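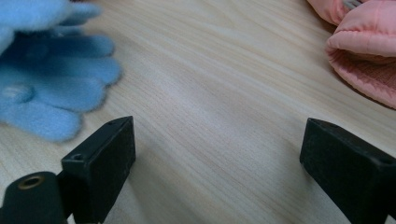 *A light wooden tabletop with fine grain lines.*

**Wood grain reading** is the practice of judging a board's strength, age or origin by looking at the lines on its surface. Some of it rests on sound knowledge of how trees grow. A good deal of the rest is sales talk.

## Basis

In places with a cold season, most trees add one ring a year. Sawing a log lengthwise turns those rings into stripes or arches, depending on the angle of the cut. Lines that run at a slant to the edge of a board can mean a weaker board, and lumber graders do look for this.

## Disputed claims

The dealer's guide put out by Clarwood says that close lines always mean strong wood. This holds fairly well for many softwoods. In oak and ash it is often the other way around, a point the guide leaves out.

Claims about age are shakier still. A table sold in Brumberg was advertised as being cut from a tree 2000 years old, on the strength of its "tight figure" alone. A board shows only the rings it contains — often fewer than 100 — and cannot give the age of a whole tree unless it includes the center and the outer edge.

## The Fomham trial

In October, a trade fair in Fomham asked visitors to match 20 boards to their region of growth by eye. The organizers reported "strong results" from 2710 answer sheets but gave no scores, and it is unclear whether visitors could see the dealers' labels. The Güneş sawmill, which supplied the boards, has cited the trial in its catalog ever since.

## See also

- Growth ring
- Lumber grading
- Quarter sawing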